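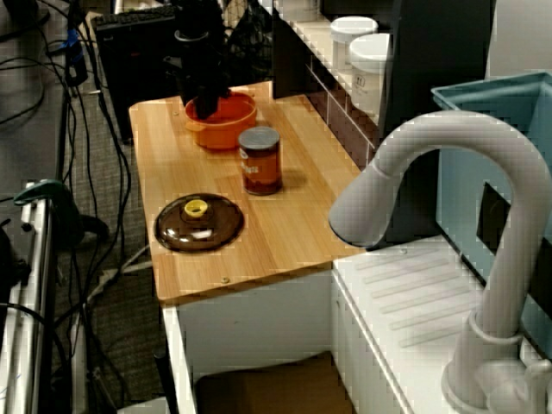

Search this journal Advanced search

3.2 Parking and repeat visits

We surveyed 70 customers at Willems, a coffee shop with 4 parking spaces, in March. Those who parked on the street came back less often than those who walked. Price had little effect on either group. Koster ran the same form at Bovus, where the lot is larger, and found no such gap.
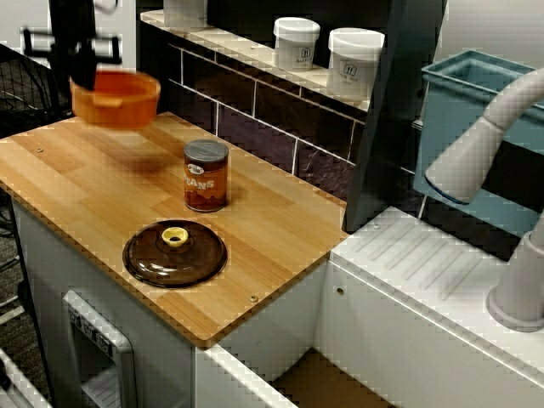 Figure 2. Countertop with a can labeled "BEANS" and a pot lid with a yellow knob.

Waiting time for a table was logged separately and is covered in Section 3.3.

This site uses cookies. Accept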